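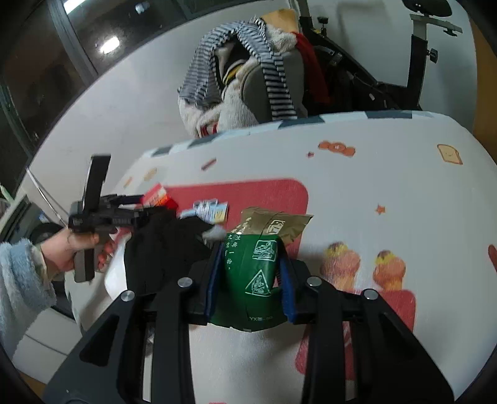
Bart Postma wrote:

> Am I the only one who thinks Hudec should have gone off at half-time? He was
> on a booking and chasing shadows down that side. We lost the Kedisero game
> the same way, sitting on a lead and waiting for the whistle. I'd start
> Munlow in the final and leave him there.

Bart, you're not the only one, my brother texted me pretty much the same thing before the second half kicked off! But I'd keep Hudec. Who else is going to take the corners? Both goals came from his side, and the second was a gorgeous delivery (I've watched it far too many times this week).

Where I do agree is the sitting back. We went 2-0 up after 28 minutes and then just stopped playing. Bolovau had 13 shots to our 8, and most of those came once we'd parked ourselves on the edge of our own box. Their goal was coming for ages. I spent stoppage time in the kitchen with the radio turned down.

Munlow I'd save for the last half hour. He's quick, he's fresh, and tired defenders hate him. Start him and he's done by the break, same as against Kedisero.

Anyway, the final. I've got two spare seats in the car if anyone on the list needs a ride, leaving from the station side of the stadium parking lot at 13:00. Write me off-list please, last time it clogged up everybody's inbox. And does anyone know if they're still doing paper tickets at the gate? The club site says one thing and the email says another.

Griet Coppens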